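Kastuline 3 household scene pack: what's in it, what it costs, who it suits

Terkholm has released the third version of Kastuline, its add-on pack of furnished rooms for robot simulation. We have had it on the office workstation since March, first as a preview and now as the finished release, and a few readers have asked whether it is worth moving up from version 2.

The pack is aimed at teams who want to test household tasks before putting a real machine in a real lounge room. You load a room, drop in your own robot model, and run a task as many times as you like. Version 3 ships with 77 rooms and a library of 522 loose objects. The rooms are mostly living areas, kitchens and hallways. There are still no laundries, and the only garage is the one carried over from version 2.

A single-seat licence is $496 a year. Schools and TAFEs can apply for a reduced rate through the reseller, Schmieder, who also handle support calls during business hours. Existing version 2 customers get the new rooms at no extra charge until their current licence runs out.

Installation took most of a morning. The download is large and the installer does not resume if the connection drops, so use a cable if you have one. Once it was in, rooms opened without trouble and our older scripts needed only their file paths changed. The colour settings have moved to a separate menu, and the manual still shows them in the old spot.

Anneliese Stüber, who tested the pack for us, spent most of her time on tidy-up tasks in the living rooms. She liked that small items can be placed on soft furniture and stay put when the scene resets. In version 2 anything thin tended to sink into the cushions. She was less happy with the object names. Several items share the same label, and if you have two of something on one couch you need to pick them out by number in the object list.

Arne Ehlers ran the same rooms in Grendusora, the free viewer, to see how they looked without the paid renderer. The layout carried over correctly. Some wall decorations lost their surface detail and came up plain grey, which will matter if your detection model uses the background.

Room 3 in the living area set is the one we used for most of the trials. The task is to find the remotes on the sofa.

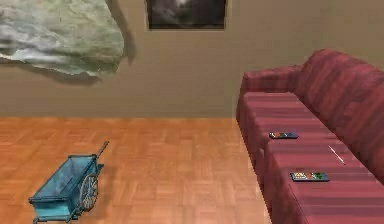
Page last changed: 2018-08-09

With two remotes on the red seat and a thin white stick between them, the room gives a detector a fair amount to sort out. The teal hand cart on the parquet can be used as an obstacle or as a drop-off point, depending on how the task file is written. We left it as an obstacle. Anyone planning to use it as a drop-off should check the collision shape of the wheel first, as the default is a solid disc and the model has spokes.

Our view is that version 3 is a sensible upgrade for anyone working on pick-and-place in living areas. Kitchen users will see less change. A trial with three rooms is available from Schmieder on request, and licences bought through them can be moved to another computer once per year.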